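Kojo Dogbe
17/10/2019

1/ Thread on the Skevelum waterworks story, which is still going around in at least two versions. I have spent a good part of this month tracing where it came from. Long, and mostly about timestamps.

2/ The claim: a foreign-owned contractor, Pesonen, was paid to add an unlisted chemical to the town supply, and the council hid the test results. The evidence offered is one scanned page, signed "U. Karppinen, laboratory."

3/ Ulla Karppinen exists. She left the lab in April. The page carries a sample number from a series the lab opened after she left. She told me in writing that she never signed it and had not seen it before I sent it to her.

4/ The earliest copy I can find is a post on Jodudo, a forum with no named owner. It had 4 replies in its first day. Two of them pasted the same paragraph, including the same misspelling of "reservoir."

5/ Next step: Nutari, which calls itself a regional news site, ran it as "residents report." No resident is named. The article links to the forum post as its only source. The forum thread was then edited to link back to the article.

6/ That loop is the part to look at. Each side cites the other, and a reader who checks one link lands on something that looks like confirmation.

7/ Then came the accounts. I logged 54 that shared the Nutari link with identical text. Of those, 30 had posted nothing before that week. The rest had long gaps and then switched language. I can't tell you who runs them and won't guess.

8/ A point on method, as Helmi Heinonen raised it under my last thread. Identical text alone proves little. People copy and paste. Identical text plus identical posting intervals is stronger, and I have the intervals for all of them in the spreadsheet.

9/ What officials did wrong: the council took nine days to respond, and the first statement called the page "inaccurate" without saying which part. Aarne Aaltonen at the water office had the sample register the whole time. Publishing it on day one would have settled the numbering question.

10/ The register is now public. I compared the number on the scan with it. The number belongs to a swimming pool test at a school. The chemical named on the scan does not appear on that test or on any other sheet in the series.
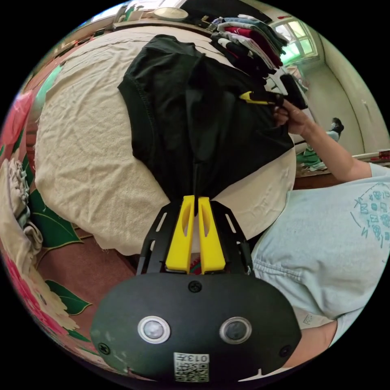

11/ Is there any evidence that a foreign government started the Skevelum story?
None that I have found. A broadcaster abroad picked it up late and repeated the Nutari version word for word, which shows amplification. It says nothing about origin.

12/ Sirkka Tikkanen has asked both sites for a correction. Nutari changed "residents report" to "residents claim" and left the rest. Jodudo has not replied.

13/ Still open: who made the scan. The file was stripped of its metadata before upload. If you received a copy by email before it reached the forum, I would like to see the full headers. Messages are open. Please don't forward screenshots, I have plenty of those.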